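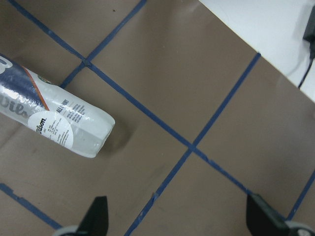
Tennis ball can, Wilson All Court

Spirit & Practice board > Courses and teachers > Anyone done the Sullside breathing and stillness course?

mossy_ledge
Posted 2023-08-30

Hi all, long-time reader and not much of a poster. I'm thinking of signing up for the autumn course at Sullside, the one that starts in October and runs over 20 evenings. I've been meditating on and off since my mum died and I've reached the point where doing it alone in the spare room isn't getting me anywhere. I sit, I fidget, I think about the gas bill.

The teacher is Catinca Nedelcu. Her page says she worked in accounts for years before she started teaching, and that she trained in the Kälin method and then did a long retreat at Fondden. I like that she had a normal job. What I can't work out is how much of it is breathing and how much is the energy body stuff, which I'm a bit wobbly on. Has anybody here been?

peglegpam
I have! Did the spring one. Catinca is lovely, very calm, laughs a lot, doesn't do the whispery voice (thank goodness). The first half is nearly all breathing and sitting, and then the energy work comes in slowly after that. I went in thinking I'd skip those evenings and ended up liking them best — there's one where you lie down with a blanket over you and she talks you through the whole body, and I cried for a good ten minutes and felt brilliant on the bus home.

Bring thick socks. The floor in that hall is freezing.

DunstanR
I'll be the grump then. I did the Kälin training myself, the proper one, and what Sullside offers is a fairly loose version of it. In the original you don't go near the second set of breaths until you've done the first every morning for 32 days. Catinca moves people on after a fortnight. I'm not saying it's dangerous, I'm saying it's a different thing and shouldn't have the same name on the leaflet.

peglegpam
Dunstan, she does say that on the first evening, that she's changed it to suit people with jobs and kids. She was quite open about it.

DunstanR
On the first evening, yes. After you've paid.

tealights_and_toast
Is the price still on the website? I looked last week and could only find "contributions welcome", which always makes me nervous because I never know if they mean a fiver or my car.

peglegpam
It's a set fee, you have to email and ask. I can't remember what I paid, but it was in 2 parts and it was a lot less than Skurkusden wanted for one weekend.

orrin_by_the_weir
Oh don't get me started on Skurkusden. They quoted my sister 2000 for the "deepening year" and that was before the food. She went to the open day and said half of it was a talk about the founder's past lives. She did get a nice candle.

mossy_ledge
Ha, right, Skurkusden is off my list. Thanks Pam, that's really useful, and the lying down one sounds like what I need. Dunstan, can I ask, if I do go, would it mess things up if I wanted to learn the stricter version later on? I don't want to pick up bad habits.

DunstanR
Fair question, and no, I don't think so. The first set is the same either way. If you keep to that one at home each morning, before breakfast, and treat the rest of the evenings as extra, you'd be in decent shape to start over with a stricter teacher. What I'd avoid is doing the long holds on your own. I got very light-headed with those in my first year and I was being supervised. If you've got blood pressure trouble or anything of that sort, have a word with your GP first.

peglegpam
Agree with that bit. Catinca doesn't let you do the long holds at home either, so you two would get on.

DunstanR
I've met her. We didn't.

tealights_and_toast
Well now I want to hear that story.

DunstanR
No.

juniper.w
Coming at this from the other side, I started the course two years ago and dropped out before the end. It wasn't anything Catinca did. The sharing circle at the close of each evening was too much for me, I'm shy and I'd spend the whole sit worrying about what I was going to say. You're allowed to pass but I felt odd passing every time. If you're chatty you'll be fine. If you aren't, maybe ask her about it before you book.

mossy_ledge
That's good to know, juniper, thank you. I'm somewhere in the middle, I think I could manage a sentence or two. I've emailed to ask about the fee and whether I can come to the first evening before paying for the rest. Will post when I hear back.

orrin_by_the_weir
Good plan. And take the socks.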